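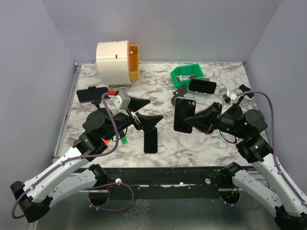 Tabletop with green plastic bin, rear right of center.

Stivard Records — release meeting, minutes
22/12/2018

1. Previous minutes
Approved with one correction: the Cakinora single is a two-track release.

2. Cakinora, "Pillau"
Final masters received for both tracks. The second verse on the title track still peaks too high on the clean version; engineer to resend. Explicit version accepted as is. Running order unchanged.

3. Sample clearance
Van der Merwe has agreed to the use of the horn loop on track 2. Split sheet unsigned by one co-writer. No upload to distributors until it is on file.

4. Pressing
Test pressing approved, side B surface noise noted. Order confirmed at 758 copies, of which 83 are held back for radio and press. Sleeve proof to be checked against the corrected credits — the producer line is missing.

5. Video
Rough cut viewed. Intro to be shortened by 3 seconds. Captions outstanding.

6. Schedule
Single moved to February. Premiere outlet not decided; carried over to next meeting.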